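4. Estimation Under Progressive Censoring

4.1 Model and likelihood

Let X and Y denote the strength and the stress of a unit, both taken to be independent Weibull variables with a common shape parameter and separate scale parameters. The quantity of interest is R = P(Y < X). When both samples are complete, the maximum likelihood estimator of R follows directly from the estimators of the two scales once the shape has been found by iteration. Under progressive Type II censoring the same approach holds, but each observed failure carries a weight that depends on the number of units withdrawn at that stage.

We write the joint log-likelihood as the sum of the two sample terms and profile out the scales. The remaining equation in the shape parameter is solved by Newton steps with a bisection safeguard. The profile function has a single maximum whenever each sample has at least two distinct failure times, so the choice of starting value affects only the running time. All runs began at a shape of 2.

4.2 Censoring schemes

Following the notation of Section 2, three schemes are compared. The Kerr scheme withdraws all surviving units at the last observed failure and is equivalent to ordinary Type II censoring. The Ollau scheme withdraws them at the first failure. The mixed scheme spreads withdrawals evenly across the stages. Sample sizes were 60 for both variables.

Bias in R was small under all three schemes and had the same sign throughout. The mean squared error was lowest under the Kerr scheme when the true shape exceeded one. For smaller shapes the ordering of the Ollau and mixed schemes depended on the true value of R, and we do not recommend either on the basis of these results alone.

4.3 Interval estimates

Asymptotic intervals were built from the observed information matrix by the delta method, first on the natural scale and then on the logit scale. The natural-scale intervals fell short of nominal coverage when R was close to one, and in several runs the upper limit passed the edge of the parameter space. The logit intervals did not have this defect. Parametric bootstrap intervals gave similar coverage at a much higher computing cost. The code used for the bootstrap was written by Thodoris Economou and is part of the Gelwood package.

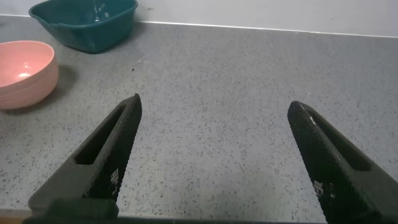
Figure 3. Gripper fingers over a gray countertop.

Why is a common shape parameter assumed for stress and strength?
With a common shape, R reduces to a ratio of the scale parameters and has a closed form. If the shapes differ, R must be found by numerical integration, and the delta method requires derivatives of that integral.

4.4 Sensitivity to the common shape

The assumption was tested by generating stress values with a shape that departed from the strength shape by a fixed ratio. Small departures left the logit intervals close to nominal coverage. Larger ones produced a bias in R that did not shrink as the sample size grew. A likelihood ratio test of equal shapes should therefore be reported with the estimate. The Stornutport data in Section 5 are treated in this way.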